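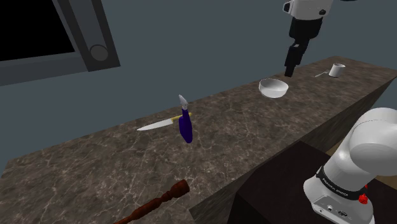 Marble countertop under a slate blue-grey wall, computer rendering.

Nov 22, 2019

Utach supplies woven and knitted cloth by the metre, and its newest line is a brushed cotton twill sold as Clonon. The firm's buyer takes questions on it by email and at the cutting table.

The cloth is 95% cotton and 5% elastane. "The stretch runs across the width only," the buyer says. "Lay the pattern with the grain and the knees keep their shape." Shrinkage is the usual complaint with brushed twill. The advice is to wash the full length at 40 degrees before cutting and to press it on the reverse, with the nap face down on a towel.

Rolls come from the Van Dijk mill at 33 metres each, and the minimum order for a dye lot is 400 metres. "We can't match a shade across lots. If you need lining and facing in one colour, buy them together."

On needles, the buyer suggests a size 90 stretch and a slightly longer stitch. A lighter weight is being sampled in November. "The first lengths frayed badly at the selvedge, so they went back."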